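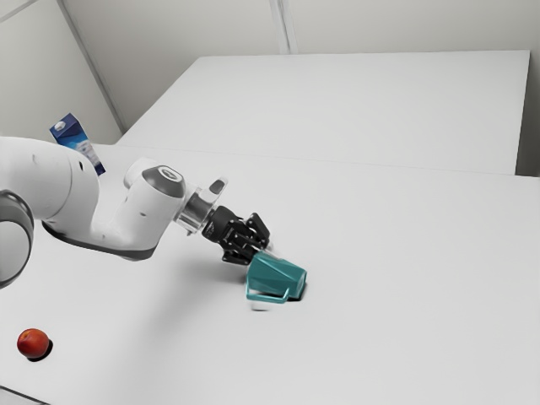
*Teal mug, peach, drink carton*

**Break room mugs – what is fair to ask of people?**

**bezawit_w** – 2019-06-09

Hello everyone, hope you're all keeping well! I could use some advice from folks who share a kitchen at work. There are 35 of us on the second floor at Goltbridge, one small sink, and no dishwasher. By mid-afternoon every mug is in the sink, and I end up washing other people's before I can make my own tea. I've thought about asking everyone to bring one mug from home with their name on the bottom, and putting the shared ones away for good. Is that too bossy? I'm only eight months in and I would hate to be the new person with the rules.

**melatik**

Not bossy at all, dear. We did this in December and I only wish we'd done it sooner. Nail polish on the bottom holds up better than marker, by the way. Mine has been scrubbed every day and the little M is still there. Keep two or three plain ones back for visitors, though – it's a sad thing to offer a guest coffee in a paper cup.

**haziq.santoso**

I'm going to disagree, kindly I hope. We tried named mugs at my last place and it just moved the mess to people's desks. Some of those mugs grew fur! What worked was a cheap countertop dishwasher. It holds 8 mugs and runs at lunch and again at five. Ask your office manager before you ask your coworkers.

**melatik**

Haziq, who empties it, though? We had one of those too, years back, and it was always me.

**haziq.santoso**

Fair point, Melati. We had a list on the cupboard door. It was followed most weeks, I'll give you that much.

**wulan_g**

Bezawit, could you try the named mugs for a month and see? I'd send a short, friendly note first and maybe bring muffins that day. People forgive a lot over a muffin.

**bezawit_w**

Thank you all so much, this is such a kind bunch! I'll ask about the dishwasher first, because Haziq has me tempted, and if the answer is no I'll write the note. Wulan, do you have a muffin recipe that doesn't need buttermilk?

**wulan_g**

I do – plain yogurt and a splash of milk. Sending it to you tonight.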